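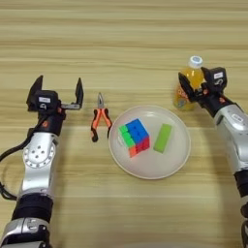
Le banc à deux bras de Finthorpe a repris ses essais, et c'est la bonne nouvelle de ce rapport ! La période a pourtant été marquée par un défaut sérieux sur la pince gauche, qui nous a coûté sept jours d'arrêt. Le scénario de travail n'a pas changé : le bras droit va chercher la bouteille de boisson orange, le gauche s'occupe des petits objets, la pince coupante ou à bec, le cube, le bloc vert posé dans l'assiette. C'est du côté gauche, doigts grands ouverts, que tout s'est joué.

Rapport d'avancement au fonds Wodelmont - projet Minhas
18 septembre 2018

Ce qui s'est passé
Au cycle 2 000, la pince gauche a refermé ses doigts sans ordre de prise, alors que le bras descendait encore vers la table. Le contact avec le plateau a déclenché l'arrêt d'urgence. Aucun blessé, aucune pièce cassée, mais un opérateur avait eu la main dans la zone peu avant pour replacer un objet. Nous avons donc classé l'événement comme incident de sécurité et coupé les deux bras.

La cause
Nous avons d'abord soupçonné le câble qui descend du poignet en faisant une boucle. Fausse piste, il est sain. Le journal de bord a fini par parler : après une perte de communication de 45 millisecondes, le contrôleur rejouait la dernière consigne en mémoire au lieu de figer les doigts. L'équipe de Rirnwood a reproduit le défaut sur son propre banc dès le premier matin, et ce fut un très beau moment de travail commun.

Corrections
Toute consigne périmée est maintenant rejetée et la pince se fige. Le placement des objets à la main ne se fait plus que bras hors tension, avec une clé de consignation gardée par l'opérateur. Depuis la remise en service, nous avons enchaîné 2 779 cycles sans fermeture intempestive - coupures de communication provoquées comprises.

Reste à faire
Le bras droit a reçu le même correctif, mais il n'a pas encore subi la série complète de coupures forcées, notamment bouteille en prise. Ces essais passent avant la reprise du calendrier normal. La démonstration prévue en novembre est maintenue, sans dépassement de budget à ce stade. L'analyse de risques révisée vous sera transmise dès que Rirnwood l'aura relue.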